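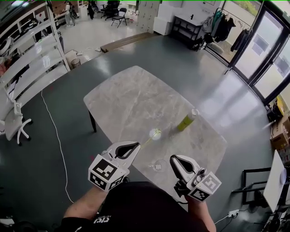 My brother-in-law Tamás lost two stone and told everyone it was soup. I didn't believe him, mainly because I'd eaten his soup.

"It's a seven-day thing," he said, down the phone, chewing. "You do the week, you have two days off, you do the week again. It's called the Pollgate. Usman at work did it and he had to buy new belts."

"What do you eat on it?"

"I'll send you the sheet."

The sheet came through while I was in the bath. It had been photocopied so often that the letters had gone furry, and the top corner, where I think it used to say who had written it, was a brown ring from somebody's mug. Day one was cabbage. Day two was cabbage with a boiled egg. Day three just said "as day one but lighter", and I lay there until the water went cold trying to work out how you make cabbage lighter.

I should say that I wasn't huge. I'd got to the stage where I put my socks on sitting down and let out a noise. My wife, Ilona (she's Tamás's sister, so she's heard every plan he's ever had), said I looked fine and would I please not bring that sheet into the kitchen. I stuck it to the fridge anyway.

The first morning was lovely, really. I felt clean and a bit holy. I walked to the bus instead of running for it, and I told Zaid on the front desk all about it, and he said his mum had done something like that in the eighties and fainted in a shoe shop. By eleven I'd drunk so much water I could hear myself when I turned round. By three I was reading the back of a packet of crackers that belonged to Mr Kubo. I know those crackers by heart now. 456 calories per hundred grams. I said it under my breath on the way home like a bus number.

Day two I weighed myself before the egg and after the egg.

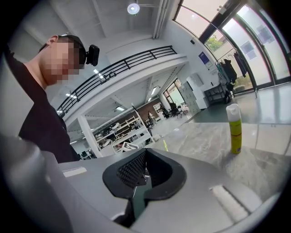
Day three, the lighter one, was when Junpei had his leaving do, and of all the places in town he'd picked Nakajima. I'd forgotten all about it. I rang Tamás from the car park.

"Can I have noodles?"

"What day are you on?"

"Three."

"Oh, no," he said. "No, not on three." And then I heard a bag rustle.

"What are you eating?"

"Nothing. Radishes."

"Radishes don't come in a bag like that."

"They do here," said Tamás, and hung up on me.

So I went in and asked for hot water with a slice of lemon, and the girl was ever so kind about it and brought it in a soup bowl so I'd match the others. I lasted through the speeches. I lasted through the dumplings, which went past my face on their way to Usman. Usman! I'd been staring at him for a good minute before I thought about the belts. He had four dumplings on his side plate and he was using the other hand to hold his trousers away from himself, the way you do when you need a bit more room.

"I thought you were on the Pollgate," I said.

"The what?"

"The cabbage. The new belts."

"Oh, that," he said. "I bought bigger ones, mate."

I ate two bowls of noodles and most of Junpei's cake. Then I drove round to Tamás's with the sheet folded in my top pocket, and he opened the door in his dressing gown, looking properly thin, I'll give him that, with salt all down his front.

"Walking," he said, before I'd got a word out. "It was mostly the walking. I got a dog, didn't I?"

"Then why did you send me the cabbage?"

He thought about it. Behind him the dog was licking out the crisp packet.

"You didn't ask about the dog," he said, and went to put the kettle on.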